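Bondari gripper comparison: progress to end of November

Prepared for Kristiansen, automation program

Short one this time, we're mid-trial and the bench is booked till late.

Where we're at

Both finger sets are on and running. Gamex fingers first, then the Skurnach ones, same tumbler task for each: pick up off the tray, put down on the marble, and the reverse. Plan is 200 attempts per finger set per colour group. Gamex is finished, Skurnach is not. 941 attempts logged all up so far, including the ones we'll throw out from the first afternoon when the wrist camera exposure was set wrong.

Wrist view is good now. Coloured tumblers, pink tray edge and both fingertips all in shot with the fingers open, so we can judge the approach without going back to the fixed camera every time.

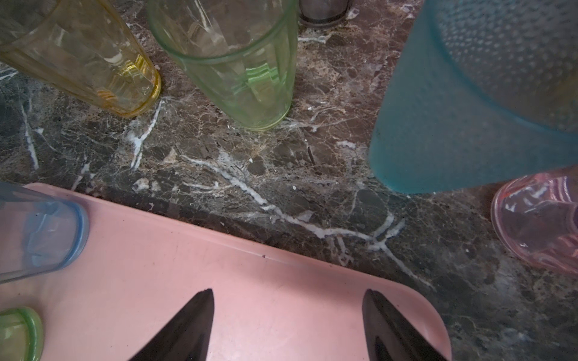
Wrist cameras

Moved the mount angle twice. First angle lost the tips on the way down. Second one is OK, keeping it. Auto white balance is off for good, it kept drifting when the tray filled the view and the colours came out different from one run to the next.

Still not happy with the marble. All those pale veins, and the detector picks up a bright one near a clear base as a rim. Happens less on the tray. We could swap the counter for something plain but then it's not the test you asked for, so leaving it alone unless you tell us otherwise. 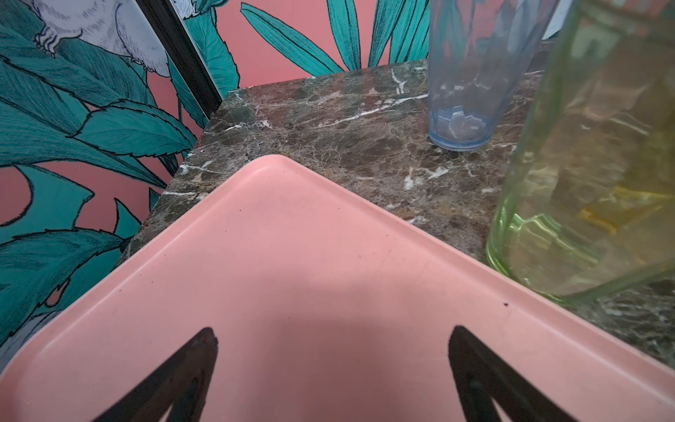 Next job on that side is relabelling. The labels lumped clear and light blue together, which was lazy of us, and it makes the miss rate for clear look better than it is. Should be done before the next report.

Grippers

Early read only, dont quote it upstairs yet. Gamex closes faster and is kinder on thin walls. Skurnach holds better low down on the cup but needs more room either side, so it struggles when cups are close together. Two arms over one tray makes that worse. One has to hang back while the other grasps, and the wait is costing us more cycle time than the fingers themselves. 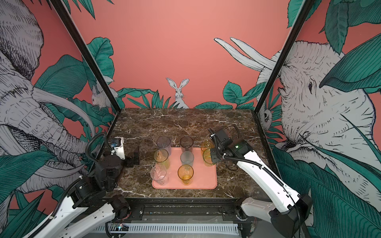 Tried shortening the wait to 4 seconds. Fine on an uncrowded tray, too tight on a full one, we got arm stops. Put it back up. A proper fix is in the controller, not the timer, and that work has started but only just.

Cable routing also needs another go. Too much slack at the wrist on the long reaches.

Money and parts

On budget. Spare Skurnach fingertips have arrived, spare Gamex ones haven't, supplier says they're on the way. No new purchases needed befor the next payment.

Still to do

Finish the Skurnach runs
Relabel clear and light blue
Mixed layouts, some tumblers on the tray and some straight on the stone
Controller handover between arms

Mixed layouts have had a first look through the wrist camera and the far tumblers are the hard ones. Small in view, and the ribbed glass throws the edge finder off.

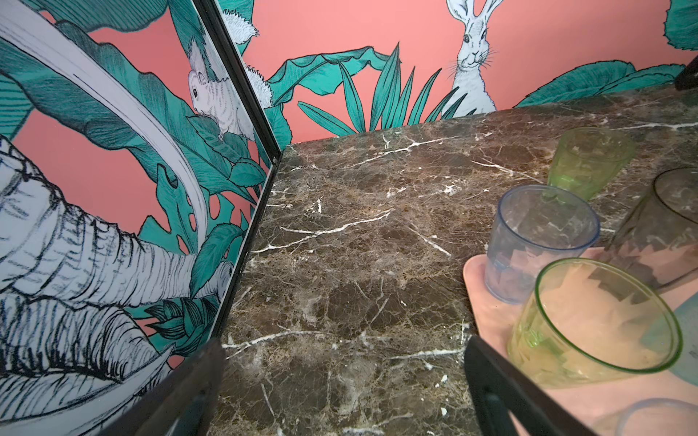
Will the comparison be finished inside the current funding period?

The finger comparison will be. The two-arm handover probably won't, and we'd sooner report it separately than rush it. Scope note to follow once the Skurnach numbers are in.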